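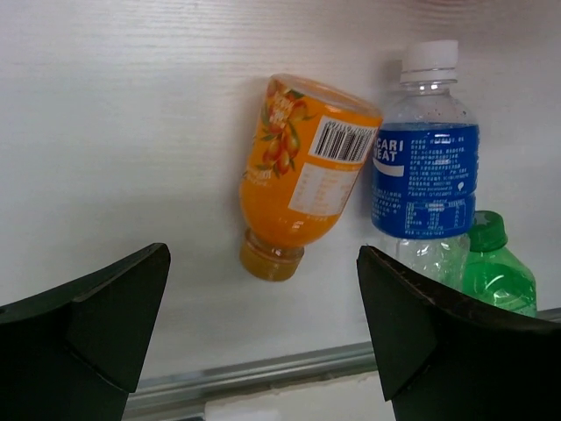 Cemdale away, then. I said after the last one that I wasn't doing any more away games in November and there I was at half past nine in the morning, standing outside the station with a cheese roll and two pairs of socks on.

For anyone new, I follow Sala Town, have done since I was ten, and we're having one of those seasons where you look at the table through your fingers. Four points from the last seven games before this one. The new manager, Boyang Jia, has changed the shape three times and I think he's finally landed on something, because we went with a back three and for once the full-backs (wing-backs, sorry, my sister corrects me every time) had somewhere to run.

The gate was 1,820, with 202 of us in the away end, and we made a right racket for the first twenty minutes. Then Cemdale scored. Soft goal, near post, and I'm not going to go on about the keeper as he's had enough of it online this week.

Second half was a different game altogether. Lucrezia Serra's lad came on at the break and he just ran at people! It's such a simple thing and we haven't had anyone willing to do it since Plusov left. He won the corner, Cabrera got his head on it, and it went in off the underside of the bar. I lost a glove in the celebrations and I'd like it back if anybody picked it up, it's navy with a hole in the thumb.

And then the 89th minute. I've watched the clip far too many times. Jericho Cabrera picks it up on halfway, everyone screaming at him to take it to the corner flag and settle for the draw, and he looks up and hits this long flat ball across to the far side. One touch, shot, 2-1. The bloke next to me hugged me so hard my flask came out of my pocket.

A few other bits. The pies at Cemdale have gone up again and are still not hot in the middle. The away toilets are a disgrace. Nisreen Khalaf was good on the local radio afterwards, much fairer about the penalty shout than I'd have been. And Monique Hervieu, if you're reading, thank you for the lift back, I owe you petrol money and I haven't forgotten.

It was a 226 mile round trip and I got in just before nine, voice completely gone. Clinier at home next. They've got that big centre half who kicked lumps out of us in the cup, so I'd keep the back three and start Serra this time. I'll be in my usual spot behind the goal if anyone fancies a natter at half time.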